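Orellana workshop group – notes from the May meeting

Hi all, I said I'd type these up, so blame me for the spelling! Rodrigo Ortuño chaired, 16 of us came, and we got going late over the coffee. Last month's notes were fine with everyone. Rodrigo has the new shelf quote from Aditz and we said yes to it, 25 dollars delivery included.

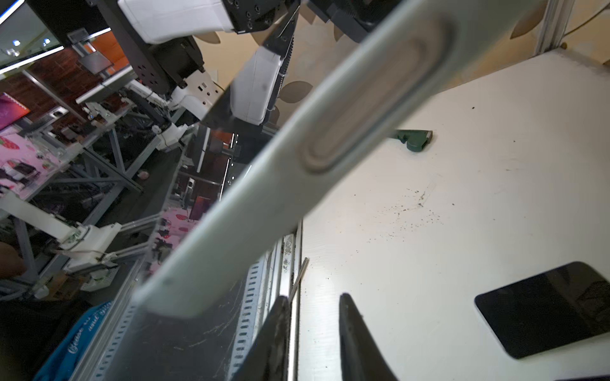

Cleaning took up most of the evening, and I'm the one who put it on the list. We went back and forth on whose turn it is (still no winner). My gripe is the white tabletop, with crumbs and dust and little dark specks all over the middle of it, and a phone lying right there too. Agreed: everybody wipes down before leaving, and phones go on the windowsill. I'll buy cloths.

Storage next. Canix wants two of the drawers back, and we were happy to let them go. The cupboard code stays 1743 – please stop texting me for it!

Ruton's visit got pushed to next time. Rodrigo is bringing cake.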